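## 4. The bed as a laundry table

I went into the Wosetti visits thinking I'd be writing about dressers. My notes from the planning stage are full of drawers, closet rails and that one chair everybody has. Then I started reading the diaries people kept for us, and the word that kept turning up was "bed." Clothes came out of the dryer and went on the bed. They came off the line and went on the bed. They came out of a suitcase and, yes, went on the bed. So I scrapped my outline and wrote this section instead.

Some background for anyone who skipped Section 3 (I would have). We had 13 households, spread between Tredon and the older streets of Caldeira, and each one kept a laundry diary for 5 weeks. That gave us 400 entries once I'd thrown out the blank ones and the grocery list. I visited every home twice and asked to be shown where folding happens. Almost every time I was led straight to a bedroom.

### 4.1 What the bed offers

The obvious answer is space. A kitchen table is a decent size, but it tends to have dinner things on it, and several people told me they didn't like putting clean clothes down where they eat. The floor is big but it's the floor. A bed is large, soft, and usually free for most of the day, and when it's made up with only a fitted sheet you get a wide, pale surface that shows you what's on it. One participant in Caldeira said she strips off the comforter before she starts, and that she can't think with it on. I know just what she means!

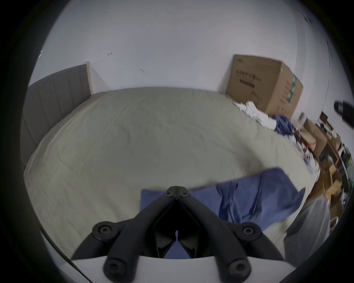
**Figure 4.** A bed in its fitted sheet, mostly clear, with a large cardboard box standing in the far corner.

I'd like to stick with that far corner for a moment, since I came to think of it as a separate zone. When a bed stands against a wall, the corner farthest from the person folding is hard to reach, and things that get put there tend to stay there. Boxes do especially well. In the diaries I found shipping cartons, a sewing machine case and a bag of winter coats that was mentioned in May and then again in every entry after it. People folded around these things quite happily. When I asked one man whether the carton on his bed bothered him, he said, "What carton?"

A fitted sheet also behaves differently from a tabletop, and this matters more than I'd expected. It wrinkles as you lean on it. A shirt laid out on it takes on some of those wrinkles unless you smooth both layers, and plenty of people do smooth both, with the flat of the hand, before the first fold. I had no code for that in my original scheme. I added one (SM, for "smooths sheet") after the second visit to Tredon, and then had to go back and recode everything I'd already done. It took a whole weekend and I'm still a bit sore about it.

### 4.2 Near edge, middle, far side

Once I'd watched enough folding, I started drawing little maps. They're ugly, so I haven't included them, but they mostly agree with one another. The near edge is where a piece gets its first look. It's dropped there, found to be inside out or missing a sock, turned around and shaken. A lot of garments hang partly over the side at this stage, and thin cotton slides off more than you'd believe. The middle is for the actual folding. The far side takes whatever has been put off until later.

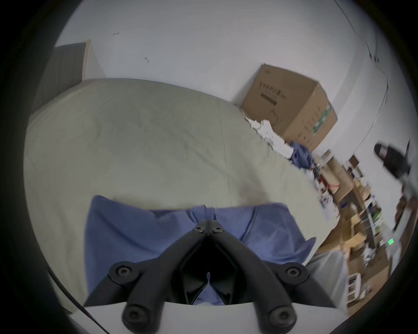
The near edge gets crowded first. People who bring the whole load over in one armful end up with a heap right against their legs and an open stretch of sheet behind it, and they have to reach over the heap to use the good part. The ones who seemed happiest with the job pulled single pieces out of a basket on the floor, so the edge stayed clear. I tried both ways at home in Brerkidbridge and I'm now a convert to the basket, although my back has opinions about the bending.

Loose tops deserve a word of their own. A T-shirt is forgiving. You can fold it badly and it still looks like a T-shirt. Anything cut wide in the body with short, roomy sleeves is harder, as the sleeves won't lie where you put them and the neck opening pulls the shoulders out of line. The usual fix I saw was to spread the whole thing out on the sheet, sleeves out, and tug at the corners until it gave in. That takes up a surprising amount of bed. With two of them side by side, the middle zone is gone and the rest of the load gets pushed back toward the wall.

### 4.3 The waiting pile

Every household had one. I've called it the waiting pile because "mess" is unfair and "unsorted" is wrong. The people I talked to knew perfectly well what was in it and why. Some pieces were waiting for a partner, some needed a second wash, and some were headed to another room and just hadn't gone yet. What they had in common was the look of the thing: bunched up, never laid flat, and shoved up against something solid. A headboard will do. So will a box, and a box is better in one way, since soft clothes lean on it and don't creep back across the mattress.
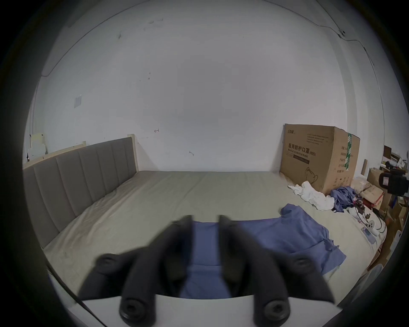
Color played a part too, though I'd hold this one loosely. Folders in the Tredon homes often kept whites apart from darker things even after everything was clean, in separate little heaps, when there was no laundry reason left to do it. I asked why. The answers were along the lines of "it's just how it goes" or "my mother did." One person thought about it for a while and said it helps her see what's left. On a pale sheet I'd have guessed the whites would be the ones to get lost, and sure enough, her diary has a long and bitter entry about a single pillowcase.

The waiting pile is also where my numbers get shaky. Our diary form asked for the time folding was finished, and people read that in different ways. Some wrote down when the last piece was folded. Others waited until the bed was clear again, which could be bedtime, when the pile was moved to the chair (there's the chair after all) so that somebody could sleep. I've kept both kinds of answer in the data and marked them separately. Anyone using the form again should split that question into two boxes, and should probably leave more room for comments, as our participants wrote up the margins and onto the back.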